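Vurnen Bench Oil review: four months on boards, handles and a stool

By Dzintra Jõgi
September 13, 2024

I bought a tin of Vurnen Bench Oil in April, after finishing the last of a bottle of mineral oil I had been using on everything for years. It is sold as a hard-drying oil for bare wood, safe for kitchen use once cured. The tin holds 401 ml, an odd size, and cost me 40 euros from Avotiņš, the ironmonger's near my flat. I paid for it myself.

The oil is thin and pale, close to weak tea in colour. It has a faint smell of nuts and turned soil that goes after a day or so with the window open. The lid is a press-in type and needs a flat screwdriver. I would have liked a screw cap, as the rim fills with oil after a few uses and then dries into a crust. By July I was picking bits of it out of the tin with a cocktail stick.

The instructions are printed on the back in very small type. They ask you to sand the wood, wipe off the dust, put on a thin coat with a cloth, wait fifteen minutes and wipe off whatever has not gone in. Leave overnight and repeat. Two coats are advised for furniture and three for anything that will be washed. Full cure is given as three weeks. Plan for that. I oiled my only large chopping board first and had to cut bread on a plate for most of a month.

On beech the result is good. My big board was grey along one edge and fuzzy from washing up. After sanding and three coats it had an even, slightly warm colour and felt smooth but not slippery. Water sat on the surface in beads for the first six weeks. Now it soaks in slowly near the middle, where I cut most, and still beads at the sides. Mineral oil never lasted longer than a fortnight on the same board.

Knife marks show as they would on any board. The oil does not form a skin, so there is nothing to chip or flake. Onion smell stays in the wood for about as long as it did before. Beetroot left a pink patch that took three washes to shift.

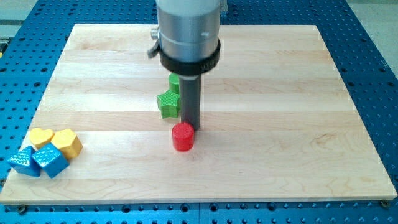 Does it darken pale wood?
A little, mostly with the first coat. My maple spoon rest went from nearly white to a light honey colour, and the second and third coats made no further difference that I could see. If you want the wood to stay as pale as possible, try it on the underside first.

I also used it on a set of old tool handles. One is a chisel with 1917 stamped on the ferrule, and the ash handle was dry enough to have small splits along the grain. It drank four coats. The splits are still there, of course, but the handle no longer feels rough and it has stopped leaving dust on my palm. The file handles needed only two coats.

The stool was less of a success. It is pine, bought unfinished, and the oil went in unevenly. Around the knots it stayed on top and turned sticky, even though I thought I had wiped it off properly. I had to rub those patches back with a coarse cloth and white spirit, then start again with a much thinner coat. The seat looks fine now. One leg is still a bit blotchy. The instructions say nothing about knots or resin and they should.

For comparison, I did the back of a small board with Plorness Board Butter, a soft wax and oil mix that comes in a jar. Plorness is far easier to live with. You rub it in, leave it for an hour and buff it, and you can use the board the same evening. It also washes off in two or three weeks. If you have one board and do not mind doing it often, buy the Plorness. For furniture and handles it is too soft, and it picks up fingerprints.

A friend swears by Stondent 412, a harder finish meant for worktops. I tried it on an offcut. It is tougher than the Vurnen and much shinier, and the smell stayed in the kitchen for four days. I would not choose it for a chopping board.

Some practical notes. Oily cloths can heat up and catch fire by themselves, so lay them flat outdoors to dry or soak them in water before they go in the bin. The tin does carry this warning, to be fair, in a red box. Old cotton T-shirts work better than kitchen roll, which leaves fluff. Gloves are worth wearing as the oil is hard to get out from under your nails. Keep the tin upright. Mine leaked slightly in its bag on the way home from the shop.

Coverage is better than I expected. One large board, two small ones, the handles and the stool have used a bit more than half the tin. What is left has thickened slightly since July but still spreads.

Good: long-lasting on hardwood, no skin to flake, mild smell, goes a long way.
Bad: three-week cure, poor lid, fussy on pine, tiny print.

Score: 4 out of 5 for hardwood, 2 out of 5 for pine.

I will finish this tin and probably buy another, but I am decanting the next one into a jar.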